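Kitchen Tips from Retside
House rules for clearing a table with two robot arms

Our kitchen corner at Retside has a pair of arms that clear up after meals, and after a whole winter of questions I promised Mariann Oláh I would finally write our rules down in one place. They have been living on sticky notes inside a cupboard door, and half of them have gravy on them. Some are about the arms, but a good many are things my grandmother would have told you about clearing a table, so please don't skip the page if your only helper is a sleepy teenager!

Let's start with where things go, as this is where most of our spills used to come from. Pick a place for the rack and a place for the bins, and keep to them. We like the dish rack on the left, the tray with the used dishes in the middle, and a clear bin in the far right corner for what gets thrown out. You may prefer it the other way around, and that's perfectly fine, but choose one and make everybody in the house stick with it. Géza Illés swapped our rack and bin one evening in November (he is left-handed and thought he was being helpful) and we were picking rice out of the rack until bedtime.
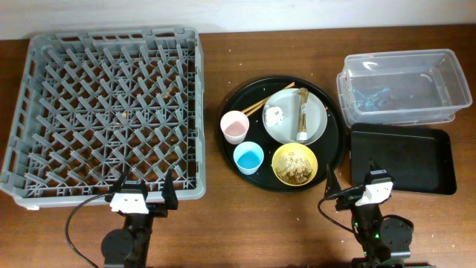
Rack on the left, round tray in the middle, clear bins at the back on the right.

Now, the tray. Everything that needs clearing goes on the tray, and everything that doesn't stays off it. It sounds fussy, I know. But a tray with a rim keeps the mess in one place, and it gives both arms and people a clear edge to work inside. Our written rule says no more than 4 dishes to a tray, with chopsticks or forks laid on top where they can be picked up first. If there are more dishes than that, get a second tray. Please don't stack a bowl on a cup, however steady it looks.

Scraps come before dishes. Napkins, bones, the last of the fried bits at the bottom of the bowl, all of it goes in the bin before a single plate goes to the rack. Line the bin if you can, and change the liner when it's half full. A full liner slumps over the side and then you have two jobs.

Liquids are the part people get wrong, and I include myself. A cup with a little tea left in the bottom is no trouble for me, because I can see it and feel it and tip it slowly. For the arms we ask that any cup with something in it is emptied by itself, upright the whole way, and never carried over somebody's plate. If you don't have a tub for pouring off, use an old mixing bowl. Kálmán Hajdu keeps one under his counter that must be as old as I am.

People and elbows

The next few rules are for the humans. Mariann made me put them in bold on the cupboard door, and I can't do bold on this page, so please imagine it.

Stay out of arm's reach while anything is powered. We keep the laptop and screens well off to one side, and whoever is watching sits there too.

One person is in charge of the stop button and does nothing else. No stirring, no phone, no drying up.

If something falls, let it fall. Press stop, wait for the green lights to do whatever your own manual says they should do, and then pick it up.

Long sleeves get rolled and scarves come off. The same goes at the stove, of course.
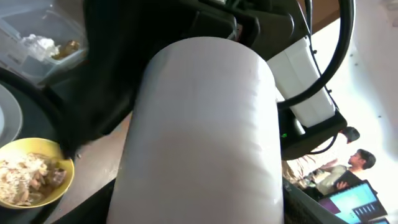
4 min read

Cables deserve a word of their own. Each of our arms has a loop or two of black cable, and a loop will find a cup handle sooner than you would believe. Before each session, run your eye down every cable from top to bottom with the power off, and check that there is enough slack for the wrist to turn but not so much that it trails through the bowls. Baldur Eyvindsson ties ours back with the soft kind of strap you'd use on tomato plants, and they wipe clean beautifully. Never use a twist tie with bare wire in it.

While you're there, look at the fingers of the gripper. Dried sauce makes them slip, and grease is worse. We wipe ours with a damp cloth and a drop of dish soap, then with a dry cloth, and we never spray anything straight on. The cloth gets sprayed, not the machine. I say the same about light switches.

Plates last, and from above

Leave the plate until the chopsticks are off it. A plate picked up with things still leaning on the rim will shed them all the way across the table, and you'll be on your knees with a dustpan. Let the arm come down over the plate slowly, and let it pause before it closes. 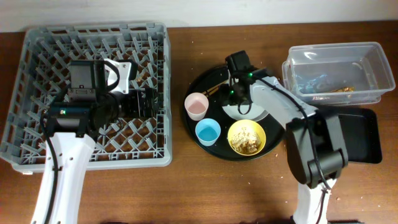

One arm over the rack, the other over the plate.

We also have a rule that the two arms take turns at the tray. One may wait over the rack, but only one works among the cups. Nga Trương suggested it after watching her aunts try to clear a holiday table all at once, and it has saved us a great deal of crockery.
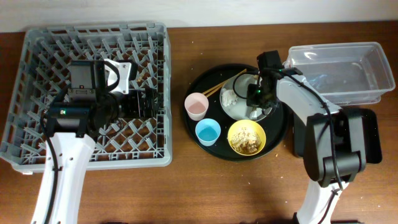 As for the crumbs, leave them till the end. Wiping between dishes means hands going in and out, and each time in and out is another chance to forget the stop button. When the last dish is racked, switch everything off and wait 20 seconds by the kitchen clock. Then brush the table toward yourself with a dry cloth, shake the rack out over the sink (crumbs do love to hide in those little diamond openings), and rinse the tray on both sides. Wood tables want a cloth that's barely damp, and dry them straight after, going with the grain.

Write down anything that went wrong, even the small things. Our notebook is up to 73 entries, and a fair number of them simply say "cup again." Keep yours near the table with a pencil on a string, and read the last page before you start the next time.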